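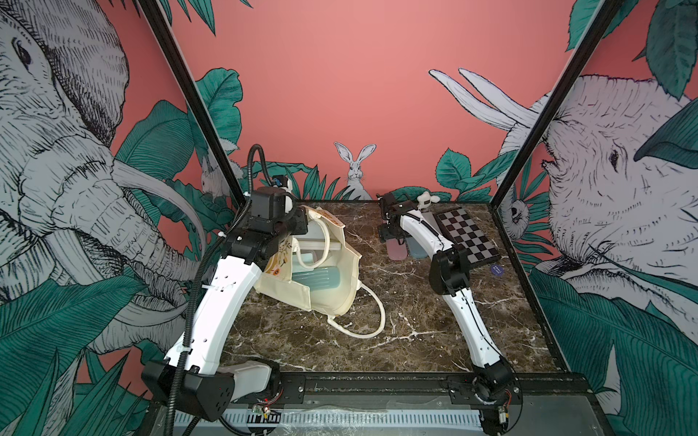

Section 2: Washing and reproofing your canvas tote

I wrote this part of the Gridcombe care guide after ruining a bag of my own, so please read the whole thing before you turn on the tap. It covers the plain cotton canvas bags, printed or unprinted. If yours has leather trim, skip to Section 3.

What you'll need: a tub or a clean sink, mild liquid soap, a soft brush, two old towels, and a bar of Prokholm wax if you plan to reproof.

1. Empty the bag and turn it inside out. Check the corners for crumbs and grit (mine always has a receipt or three down there) and shake it outdoors.

2. Fill the tub with cool water and a squirt of soap. Swish it around before the bag goes in.

3. Push the bag under and let it soak for 40 minutes. Go do something else – it doesn't need watching.

4. Brush the stained spots in small circles. Go easy over any printed part, and work from the inside of the fabric if you can.

Note: Rope handles hold a lot of soap. Squeeze them along their whole length while you rinse, then do it again.

5. Rinse until the water runs clear, then roll the bag in a towel and press down hard. Don't wring it.

6. Pull the seams straight, stuff the bag with the second towel and leave it to dry in the shade. In November mine took 2 full days.

CAUTION: No bleach and no tumble dryer. Canvas shrinks unevenly and the side seams will pucker for good.

Reproofing

7. Make sure the bag is bone dry. Rub the wax on in thin, even strokes, starting at the base.

8. Warm it with a hair dryer on low until the wax melts in and the white streaks are gone. Keep the dryer moving!

CAUTION: Don't wax over a print. Lụa Kim tested this for me on a Zinico bag and the colors went muddy within a minute.

9. Hang it overnight before you put anything in it.

Note: Unwaxed bags can carry food right away. Waxed ones shouldn't touch anything unwrapped, so keep your bread in its paper.

If a handle comes loose at the stitching, see Section 4, where Hiếu Ông explains the backstitch he uses. Replacement rope is part 486.

Last revised 2026-01-20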